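How to Plan and Clean Overhead Tube Lighting in a Workroom

Long tube lights are still the cheapest way to get even light over a big floor. Most complaints about them come down to three things: the tubes are dirty, they run the wrong way for the work, or somebody moved the tables after the lights went up. You can fix the first one in an afternoon. The other two take some measuring.

What you need

A tape measure
Graph paper and a pencil
A light meter (a phone app is fine for comparing one spot with another, less so for exact readings)
A stepladder rated for your weight plus tools
Two microfiber cloths, a bucket, dish soap
Masking tape for marking the floor

Step 1. Draw the room

Measure the length and width and draw the floor to scale. Mark the doors, the windows, and any post or beam. My own room is 660 square feet with the ceiling at 11 feet, and one square on the paper per foot worked well. Put the tables and benches in where they stand now, even if you plan to move them.

Draw each light as a line of the correct length, pointing the way it really points. Do this standing under the lights. I did mine from memory the first time and had one fixture turned the wrong way, so every reading near it made no sense until I looked up.

Step 2. Take readings before you change anything

Wait until evening so daylight doesn't get mixed in. Switch on all the lights and leave them for 20 minutes, since fluorescent tubes need time to reach full output. Then hold the meter flat at table height and write the number on the drawing. Take a reading in the middle of each table, one at each end, and one in every corner of the room.

For packing, sorting and general bench work I aim for 300 lux on the table. Sewing, soldering and small print need more, and a lamp on the table is a better way to get it than more tubes overhead. 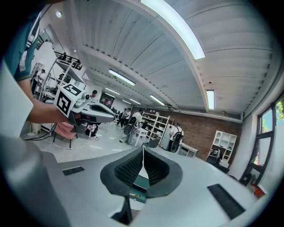
Ceilings matter more than people expect. A dark or bare ceiling swallows whatever light goes up, and a pale one sends some of it back down into the corners. White corrugated sheeting like this works well with long tubes, and so does painting the beam white along with everything else, so it doesn't make a dark stripe overhead. A beam can still block light if it hangs lower than the tubes. Take a reading on each side of yours and write down both numbers. If one side is clearly darker, it needs its own fixture, and no amount of cleaning on the bright side will help.

Step 3. Clean the tubes and covers

Turn the lights off at the breaker. The wall switch isn't enough. Let the tubes cool completely.

Support the tube at both ends, give it a quarter turn, and lower it straight out of the sockets. Some newer sockets have a spring end instead, and you push toward that end to free the tube. Lay it on a towel on the floor against a wall where it can't roll or get stepped on.

Wipe the tube with a barely damp cloth, then a dry one. Do the inside of the fixture with a dry cloth only. Plastic covers can come down and be washed in warm soapy water. Let them drip dry. Rubbing them with a dry cloth builds up static and they pull the dust right back.

If a tube is black at the ends, replace it now while you're up there. Fluorescent tubes contain mercury and shouldn't go in the household trash. Check where your town takes them.

Step 4. Match the tables to the lights

With the tubes back in, repeat the readings from Step 2. Write the new numbers in another color.

Now look at which way people face. If the tube is directly behind the person working, their own head and shoulders throw a shadow on the job. Turn the table so the light comes from the side, or slide it until the tube is over the front edge. Harriet Iwasaki, who shares my room, turned her cutting table a quarter turn and stopped asking for a desk lamp.

Tape the new table positions on the floor before you move anything heavy. Check that the doors still open and that you can walk between tables with a box in your arms. Check the outlets too. A table in perfect light is no good if its cord has to cross the walkway. If a cord must cross, use a flat floor cover and tape the ends.

Step 5. Decide whether you need more fixtures

Only do this after the cleaning and the moving. If a table is still under your target, mark it on the drawing and take the drawing to an electrician. Wiring a new fixture into a ceiling is not a job for this page. The readings save time, because the electrician can see where the dark spots are and how far they are from the nearest light.

Keep the drawing. I tape mine inside the breaker panel door, and I take a new set of readings every June when I clean the covers.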